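We use cookies to remember your settings and to see which pages get read. By carrying on you agree to this. Accept all | Manage choices

# Wondilska

A bin-picking dataset and the bits of code that go with it, put together in the Oltow shared workshop by Shona Baxter and Beatrice Lema.

## Hello, and what you've found

Wondilska started as a winter project and then rather took over our evenings. We wanted to teach a robot arm to reach into a bin of mixed odds and ends, pick one thing up, and put it somewhere else without us holding its hand. There are plenty of lovely datasets out there already, but most of them are much bigger than we could make sense of, and we both learn best by making the thing ourselves and getting it wrong a few times along the way.

So this repository holds our recordings, the labels we made by hand, and the scripts we used to turn one into the other. It is small and a bit lumpy, and we're very fond of it. If you are building something similar in a garage or a spare room or a club like ours, please help yourself!

## What's in the box

- `episodes/` - 300 recorded attempts, one folder each, with video and the arm's joint positions
- `labels/` - one text file per attempt, saying what we were after and how it went
- `tools/` - the scripts for trimming, checking and playing back
- `notes/` - Beatrice's workshop diary, typed up more or less as written, spelling and all

The video comes from a fixed camera and the joint positions are saved alongside it, using a little logger we call Codero. Codero is very plain. It writes a row, waits, and writes another row, and if the disk fills up it stops and beeps at you. We tried something cleverer first and lost a whole Saturday's work to it, so plain it stayed.

## The bin and the things in it

We use a metal bin on a wooden table, and the arm comes in over one side. The objects are whatever we thought would be awkward in different ways. A rubber duck rolls about and has hardly a flat place on it. Something frilly and spiky gives the gripper lots to touch and very little to hold. Little figures are a nuisance on account of their arms and legs, and small flat packages like to hide in the corners where the fingers can't get under them (Shona has strong feelings about corners, and you'll find most of them in the notes).
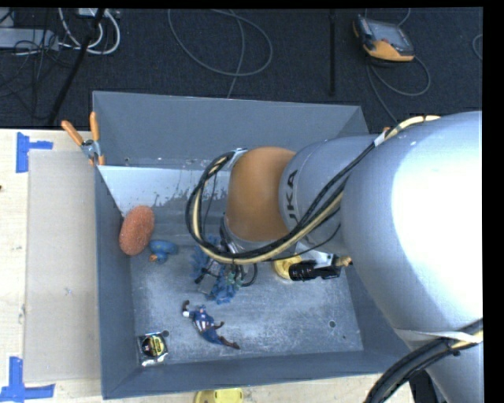
*6 min read*

The clamp on the rim and the blue tape on the table are worth copying if you're setting up your own. Ours is a shared table, and other people quite reasonably want to use it for other things, so tape marks save a good deal of muttering when you come back and try to line everything up again. Check the marks against a saved picture before you begin, and not halfway through. We say this with feeling.

Between attempts we stir the bin by hand, with the arm stopped, and we don't arrange things to be helpful. If an object lands on its side or ends up half under another one, it stays there. You will also see attempts where the gripper covers the very thing it is going for. We kept those in. A tidier dataset would have been nicer to look at, but the bin at the end of a long evening is never tidy and we wanted the recordings to be fair about that.

## How the labels work

Each label file has four lines: the target object, the result, who was at the controls, and a free comment. The result is one of `held`, `dropped`, `missed` or `stopped`. We use `held` only when the object made it all the way to the drop-off tray. If it slipped on the journey it counts as `dropped`, however good the lift looked.

The comment line is free text and varies a lot with the time of night. Please don't try to train anything on it.

## Splits

Of the full set, 40 attempts are kept back for testing and are listed in `test.txt`. The remainder are for training, and you're welcome to divide those up however suits you. Do leave the test list alone if you'd like to compare your numbers with ours.

## Playing back

Run `python tools/play.py` with the name of an episode folder. Space pauses, the arrow keys step, and `q` quits. On older laptops it can be slow to open the first video, so give it a minute and make some tea.

## Known problems

- Episode 70 has joint positions but its video stops early. We left it in as a test for the checking script.
- Bright reflections on the arm can confuse simple colour-based tracking.
- Cables sometimes pass in front of objects. Masks for these are only part finished.
- The labels were made by 2 people who do not always agree on what counts as a miss.

## Thanks and licence

Warm thanks to Mbwambo, the repair club across the yard, for lending us tools and having most of them back. The data is free to use and share with credit, and the scripts are under the MIT licence. If you find a mistake, open an issue and tell us which episode you were looking at. Beatrice reads them all, and we're hoping to put out a corrected set of labels in September.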